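4.2 Comparaison des doigts à coussinet nervuré et des doigts lisses

Les deux jeux de doigts ont été montés sur le même corps de pince portative, sans modification de la tringlerie ni de la course. Le jeu A (Parkau) porte sur sa face interne un coussinet nervuré ; le jeu B (Dodero) présente une face lisse de même longueur. La caméra est fixée au corps de la pince et conserve la même pose relative aux doigts dans les deux configurations, de sorte que les trajectoires enregistrées avec l'un des jeux peuvent être rejouées avec l'autre après une simple correction de l'ouverture à vide.

Le protocole reprend celui de la section 3, restreint à la vaisselle. Chaque essai consiste à saisir un récipient par le bord, à le soulever, puis à le reposer à une position imposée sur la table. L'opérateur tient une pince dans chaque main ; la seconde sert d'appui ou reste en retrait selon la consigne tirée au sort. Le corpus comprend 3283 essais répartis entre 18 opérateurs, dont aucun n'avait participé au réglage des pinces. Les essais interrompus par une perte de suivi de la caméra ont été écartés avant l'annotation et ne figurent pas dans ce total.

Trois types de prise ont été distingués lors de l'annotation : la prise radiale, où un doigt se place à l'intérieur du récipient et l'autre à l'extérieur ; la prise diamétrale, où les deux doigts enserrent la paroi externe ; la prise tangentielle, réservée aux piles d'assiettes. La prise radiale est la plus fréquente pour les récipients dont le diamètre dépasse l'ouverture maximale de la pince. Elle est aussi la plus exigeante pour l'estimation de la pose, car le mécanisme masque alors une partie de l'objet et la paroi n'est observable que dans l'intervalle entre les doigts.
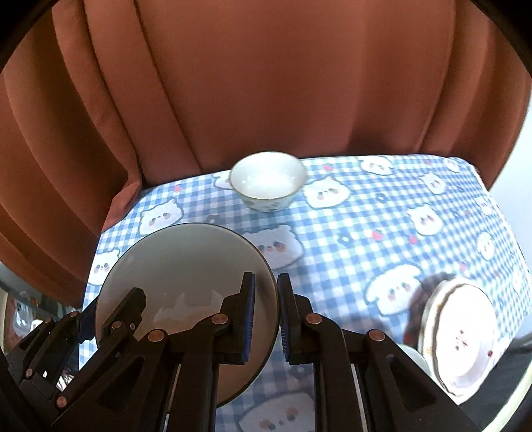
Figure 7. Vue de la caméra embarquée, jeu A. Le bord droit du grand plat apparaît entre les deux doigts ; la seconde pince est visible en bas à gauche.

La configuration de la figure 7 illustre deux difficultés rencontrées avec le contrôleur visuel Chowdary. La première tient aux reflets : la surface intérieure brillante du plat renvoie des taches claires et anguleuses, situées dans l'image entre les éléments noirs des pinces, que le détecteur de contours confond parfois avec un bord. La seconde tient au fond. Une nappe à carreaux imprimée de visages d'animaux fournit de nombreux points d'intérêt, ce qui stabilise l'odométrie visuelle, mais elle dégrade la segmentation des objets clairs dont les décors ont une échelle voisine de celle des motifs. Le passage d'une zone vivement éclairée à une zone d'ombre sur une même nappe accentue cet effet. Nous avons conservé les nappes imprimées dans le protocole - les essais préliminaires sur fond uni surestimaient nettement la robustesse du contrôleur.

Le glissement a été annoté manuellement à partir du déplacement apparent du bord par rapport à l'extrémité des doigts, après fermeture. Avec le jeu A, les glissements observés en prise radiale sont surtout des rotations autour de l'axe joignant les deux points de contact. Avec le jeu B, on relève en outre des translations le long du bord, plus marquées sur les émaux brillants. L'écart entre les deux jeux se réduit en prise diamétrale et devient difficile à interpréter en prise tangentielle, où le comportement de la pile domine celui du contact. Les séquences annotées comme ambiguës, presque 800 au total, ont été relues par un second annotateur ; l'arbitrage final a été assuré par B. Eklund, selon la grille donnée en annexe.

Deux limites doivent être signalées. D'une part, l'effort de serrage n'est pas mesuré : il dépend de la main de l'opérateur et ne peut être comparé d'un jeu à l'autre que de façon indirecte. D'autre part, la forte distorsion de l'objectif en périphérie déforme les objets éloignés du centre, en particulier les piles d'assiettes, dont l'inclinaison apparente ne doit pas être interprétée sans rectification. Le modèle de calibration Stistura corrige l'essentiel de cette déformation, mais laisse subsister une erreur résiduelle près des coins. Les mesures de déplacement ont donc été restreintes à la région centrale, qui contient les extrémités des doigts pendant toute la phase de fermeture.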